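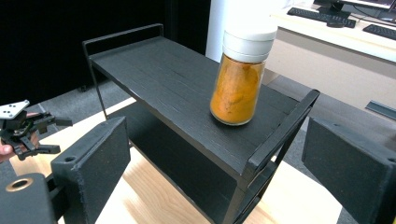 I have been cooking out of the same overstuffed cabinet since June, and last week I finally cracked. I was making Sumeya's lentils, I had onions going way too fast, and I could not find the cumin. Anywhere! It was behind the oats (of course it was), and by the time I got it open the onions were past saving. So I went and bought one of those little two-tier shelves, the black one with the wood-grain look, and the first thing to get a place on it was the big jar of orange-yellow spice with the tall white lid. It's got the right half of the top all to itself for now and I'm kind of in love with how bright it is against the black.

The shelf was 25 dollars and I dithered over it for ages, which is ridiculous when you think what I spend on coffee. I like the thin metal rail along the back. My old rack had nothing there and I lost a jar of paprika down the gap once, and I'm still finding red dust when I mop.

The plan, if you can call it a plan, is everyday stuff on top and the baking things underneath. Cinnamon, cloves, that vanilla sugar Genji brought over and I keep forgetting to use. It's darker down there so I may do labels, but my handwriting is awful and I don't want to look at it every morning.

I'm also being strict about old spices. I threw out 7 jars on the first go, including a nutmeg that smelled like a cardboard box, and I felt terrible for maybe a minute. The bay leaves got a reprieve. I know, I know, but soup season isn't over and I'm not buying more until these are gone.

Still no idea where the tall oil bottles are going. Florin thinks I should get a second shelf and put it next to the first one, and he may be right, but then I'd have nowhere left to chop. I'm giving it a couple of weeks. Lentils again tonight, and the cumin is coming out before the onions go in!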